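Ticket: wrist view drops out during teleop, CPU pick task
Project: Folldale
Opened by: Anju Chaudhary
Assigned: Declan Hegarty
Priority: high (blocking collection)
Status: reopened, then pending

Anju, 09:10
Wrist stream freezes partway through a demo. Arm keeps going, joint log keeps going, picture just sits there. Operator doesn't notice until the save screen. Batch so far is 156 episodes, 30 have a freeze somewhere in them. Can't use those for training as is, the actions don't match what the policy would be looking at.

Started after the Prinutar update in March. Didn't see it before that, but we were also doing shorter tasks then so who knows.

Declan, 09:32
Which part of the episode? Approach, grasp, or lift?

Anju, 09:41
Nearly always grasp. Fingers come down either side of the processor, then freeze. Approach is fine.

Declan, 10:05
OK so could be the cable getting pulled when the wrist tilts over. Pls try:
- reseat both ends of the wrist camera cable
- redo the strain relief, leave more slack at the last joint
- record 8 test episodes, same start pose
- don't touch exposure or frame rate yet, one thing at a time

Anju, 11:20
Done all of that. 7 of 8 clean. One freeze, at grasp again. Better but not fixed. Frame from the clean ones attached so you can see the tilt.
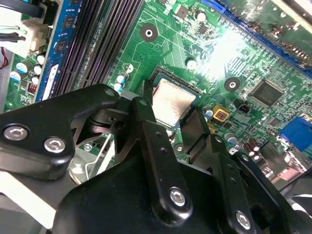

Wrist view at grasp, fingers either side of the CPU. Glare upper right of center.

Declan, 11:38
Thx. Tilt is steeper than I had in my head. Two things:

1. Slack is still tight at that angle I bet. Measure it with the arm parked in this pose, not at home.
2. That bright patch on the board. Not the freeze, separate problem, but if the lamp moves between sessions the model will pick up on it. Also the heat spreader comes out pale and uneven. Log lamp position in the session notes from now on.

Raimonds Stankevičius, 12:02
Jumping in. Had the same freeze on the Ollano cell. Was the recorder, not the cable. It waits on disk when the buffer fills and the stream thread stalls. Check the recorder log for "write wait" at the same timestamps.

Anju, 13:15
Checked. Write wait shows up in most of the frozen episodes but not all of them. So maybe both?? Moved recording to the internal drive, cable rerouted with the arm parked at grasp pose.

Declan, 13:20
Good. Run another set before you call it. And mark the bad ones, dont delete. Baiba wants the joint data.

Baiba Hunt, 13:44
Yes pls keep them. Tag camera_freeze, put the first bad timestamp in the comment feild. I'll leave them out of the image training split on my side.

Anju, 15:50
Second set done, no freezes. Closing.

Anju, 16:25
Reopening, sorry. One freeze on the first real episode after the break. No write wait in the log. Going to swap the cable for the spare one off Ko and rerun.

Declan, 16:31
Ok. Hold collection till the swap is in. Status to pending.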